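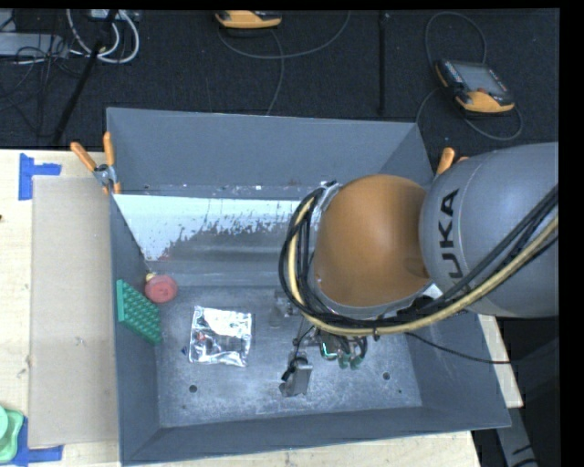 Leasing and Resident Services Coordinator, Wovholm Residences

37 shares | 2 comments

Tierney Property Management invites applications for the position of Leasing and Resident Services Coordinator at Wovholm, a residential development of 516 apartments in Casturberg. The position is full-time and permanent, and reports to the Senior Property Manager, Heloísa Tavares.

The successful candidate will respond to enquiries from prospective tenants, conduct inspections of one- and two-bedroom apartments, prepare tenancy agreements and condition reports, and maintain the register of parking and storage allocations. The Coordinator will also organise bookings for the gymnasium and function room and will attend monthly meetings of the owners corporation.

Applicants must have at least two years' experience in residential leasing or a comparable customer service role, sound written English and a current driver licence. Familiarity with trust accounting is desirable. Some evening and weekend work is required during the July leasing period, for which time in lieu is granted.

The position is based at the Wovholm site office, with occasional travel to our Flastdale centre. An annual public transport allowance of $3808 is payable in addition to salary and superannuation.

Applications should comprise a covering letter, a résumé and the names of two referees, and should quote reference 100. Only shortlisted applicants will be contacted.

Last updated: July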